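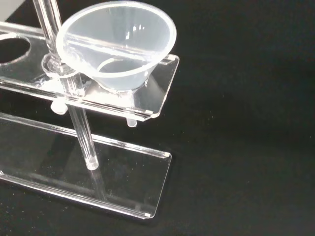 Funnel in its stand, wrist camera.

Skoveo: progress report to the Maltadholm fund, October 5, 2020

We recorded 80 demonstrations in September, against a plan of 765. The plan was written before any of us had tried to pour powder by remote control. Of the 80, we kept 11.

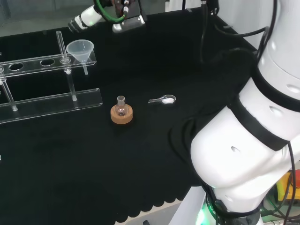

Powder transfer remains the hard part of the task. The operator must steer the arm to a spoon lying flat on the mat, lift it level and tip it over a target. A small mound in the bowl, white on black, at least makes spills easy to grade. We have graded plenty.

Next month: slower controls, and a second operator with steadier hands.

Print this page | E-mail this page

Related reports
Wirier: cable routing by hand guiding
Kaczmarczyk grant, year 2

Contact | © 2020 Skoveo | Back to top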